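Karimi House, Varnildale - Fire and trip hazard walk-through, common areas and ground floor units
Checklist with comments
Period: December
Previous walk-through: June

How to read: OK = no action. FIX = must be done before the next walk-through. WATCH = acceptable today but look again.

1. Entry and front stairs

1.1 Handrail firm on both sides - OK
1.2 Edge strips on steps - FIX
Comment: The strip on the third step is lifting at the left corner. I pressed it down with my shoe and it came up again. It needs new glue, not only pressing.
1.3 Light above the door - OK
Comment: Comes on at dusk by itself. I waited until 8:50 pm to see it.
1.4 Door closes fully without pushing - WATCH
Comment: It closes, but slowly in the last part. If the wind is from the street it stays open by a finger. The closer was adjusted after the June walk-through and I would not like to adjust it every half year.

2. Ground floor corridor

2.1 Clear width, nothing stored - FIX
Comment: Two bicycles and one folded pram beside unit 4. I measured 90 cm left for walking. Our house rule asks for more than this, and the same thing was written in June. Please move the bicycles to the rack in the yard, there is place for them.
2.2 Exit sign lit - OK
2.3 Extinguisher in its bracket, pin and seal present - OK
Comment: Tag number 161. The needle is in the green part. The tag is hard to read because somebody painted the wall and also a little of the tag.
2.4 Floor mat flat - OK

3. Inside the units

Residents received a paper under the door 9 days before, and all ground floor units were open to me. Thank you for this. I looked only at the items in the list and did not open cupboards.

3.1 Smoke alarm sounds when tested - OK, except unit 2
Comment: In unit 2 the alarm made a weak sound, like it is tired. New battery was put in while I was there and the sound is now strong. In unit 5 the alarm is good but it is yellow from age, and the date on the back says it should be replaced next year. I put it here so it is not forgotten.

3.2 Power boards not joined one to another - FIX in unit 3
Comment: One board was plugged in a second board behind the television. The resident separated them immediately. I leave it as FIX until I see it again, this is the same treatment for everybody.

3.3 Candles and small flames - OK
Comment: I saw candles in two units, both in glass holders and away from curtains. Please do not keep matches in the same drawer with paper napkins.

3.4 Floors and furniture, risk of tripping - WATCH
Comment: Most units have the wood plank floor now. It is easy to clean but small rugs slide on it. A rug with no rubber backing should have an anti-slip net under it, and the hardware shop in Rirnbridge cuts the net to size.

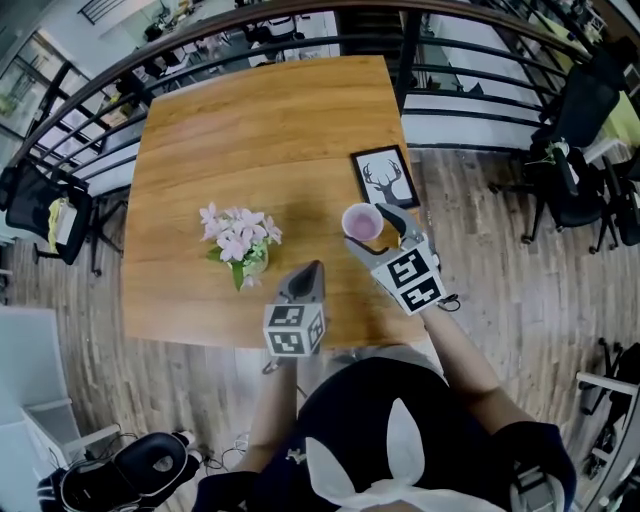

Side tables are best against a wall or beside the sofa, where you do not pass at night on the way to the bathroom. If a table rocks, put a felt pad under the short leg. Folded cardboard becomes flat after some weeks and the rocking comes back.

3.5 Heaters one metre from cloth and bedding - OK
Comment: Not in use in this season, but I asked where they stand in winter. In unit 1 the answer was "beside the bed", so we spoke about this.

4. Laundry room

4.1 Lint filter clean - FIX
Comment: It was full. The notice on the wall says to clean the filter after each load and it is in large letters.
4.2 Water on floor - OK
4.3 Hoses without cracks - WATCH
Comment: The cold hose of the older machine has a soft place near the tap. Not leaking at the time. Pritusetti Plumbing has a quote for both hoses together, 129 dollars with the work. I think we should accept it.

5. Yard and bins

5.1 Path even - WATCH
Comment: One paver near the bins is raised by the tree root. White paint on the edge for the moment.
5.2 Bins away from the wall - OK
5.3 Gate opens from inside without key - OK
Comment: A little stiff. I put oil on it.

Items carried over from June: 2.1 only.

Copies are in the letter boxes and on the board near the entry. If something is written wrong for your unit, please leave a note in the office box - I will correct the copy on the board first.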